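Home | Kitchen | Table Talk | Galleries | About | Contact

We use cookies to remember your settings. Accept | Manage

Toast, Leaves and Little Pots: Lunch at the Eltcombe Table

I do love a lunch you can put together standing up! For the Eltcombe gallery we kept everything to one table, with a toaster at the edge and plates within reach, and let people get on with it. Benvinda Pinheiro set out the bits and pieces, Édgar Yupanqui looked after the bread (he has firm views about bread, most of them right), and I wandered about with a notebook getting crumbs in the spine.

The toaster is a rounded, boxy cream one, and I'm very taken with it on that pale yellow wood. A slice of brown toast right up by it, with the crust a shade darker than the middle – that's my kind of colour. Any paler and I'd send it back down. 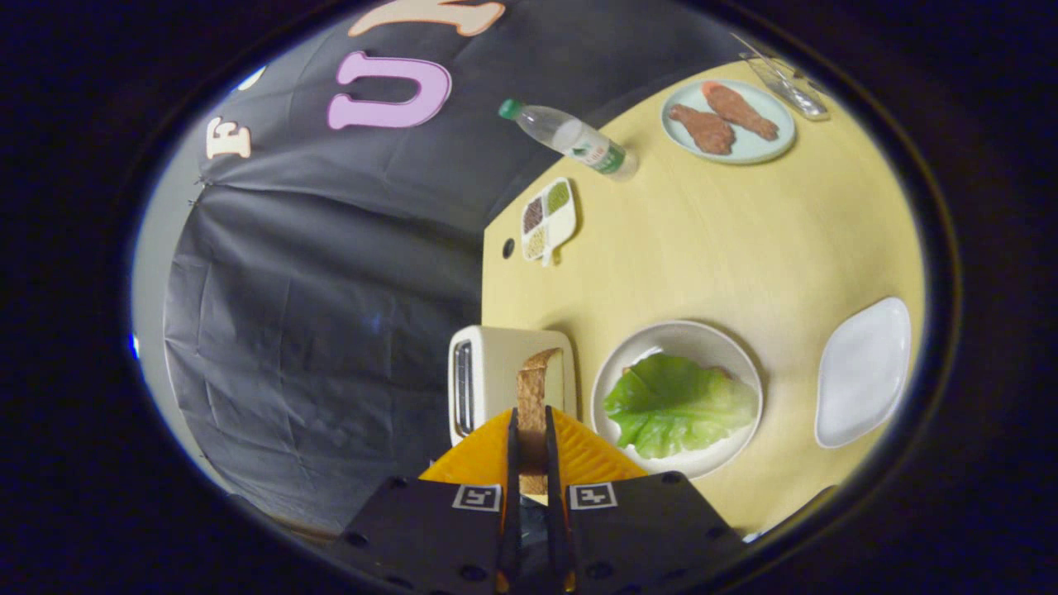 How do you stop the bottom slice of a toasted sandwich going soggy?

Let the toast stand upright for a minute before you fill it, so the steam can get out, then spread butter or soft cheese right up to the crusts. Dry your lettuce properly in a clean tea towel and keep tomato in the middle, well away from the bread.

The lettuce deserves a line of its own. One great big crinkly leaf, pale veins and all, spread over most of a round white plate! Benvinda buys hers from the Macedo stall, where they'll let you choose your own head if you get there early, and she likes to leave the leaves whole and fold them in at the last moment. I used to shred mine and I've stopped.

My favourite thing on the table is the little white tray with the short handle, a bit like a paddle, with its four square compartments. Dark brown, green, pale tan and a light yellowish one: grains or seeds in each, and such a cheerful set of colours side by side. At home I'd fill mine with whatever the cupboard offers and toast a spoonful in a dry pan for sprinkling. Lovely over soup too, and very good on a plain egg sandwich.

There's a square white plate as well, with rounded corners and a shallow rim. I'm fond of a mixed table, round plates and square ones together, and I've never owned a matching set in my life. A bottle of water with a green cap, and you've got lunch.

Édgar's brown loaf takes 400 g of flour and makes very good toast on its second day. He's promised to write the method down for the Kitchen pages, and I'll be chasing him for it.

Posted 21 June 2023 in Galleries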